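Search the guides Search Reset

How to Clear the Helent Relay Without Using a Revive

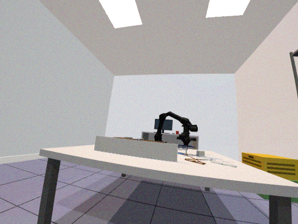 A white table with a long gray box on top.

Updated 20 June 2024 by Enda Noonan

The Helent Relay is the second-to-last mission of the Skarari campaign. You hold a relay room until the upload bar fills, then walk to the exit. Most failed runs end in the last part of the upload, when shielded and ranged enemies spawn together. The method below works on Normal and Hard. It has not been tested on Nightmare since the August patch.

Requirements

Character level 8 or higher
One shotgun or other close-range weapon
One rifle with a magazine upgrade
2 turret kits
Armor rating of at least 647 on Hard (Normal has no practical minimum)

Bring energy armor if you have it. Plate armor has a higher rating at the same level, but it slows the turn rate, and the relay room has two doors on opposite walls.

Step 1. Set up before starting the upload

The upload does not begin until you press the console. No enemies spawn before that, so take your time. Place the first turret in the corner left of the north door, facing across the doorway. Do not place it facing straight out. Spitters outrange turrets and will destroy it from the corridor.

Keep the second turret kit in your inventory.

Step 2. Waves one to three

Start the upload and stand behind the console. The first three waves are crawlers only, and all of them enter through the north door. Let the turret take the first group and use the shotgun on anything that passes it. Do not reload the rifle during these waves. It should still be full.

Step 3. Waves four to six

The south door opens at the start of wave four. Place the second turret now, using the same corner position. Shielded brutes enter from the south. Their shields block all damage from the front, including explosives. Move to the side wall, wait for the swing, and fire at the back plate while the brute recovers.

Kill spitters before brutes. A brute can be led around the console for as long as needed.

Step 4. Wave seven

All 7 remaining spitters spawn at once in the north corridor. Close the north door from the wall switch. The door holds for over half of the remaining upload time. Use that time to clear the south side, then face north with the rifle and fire as the door breaks.

Step 5. Exit

When the bar is full, spawning stops, but living enemies keep attacking. Clear the room before you leave. The exit corridor has no cover.

Known problems

If the upload bar freezes, step away from the console and press it again. Progress is kept.

Turrets placed on the stairs may not fire. Pick them up and place them on flat floor.

Filed under: Skarari, Mission Guides, Campaign, Solo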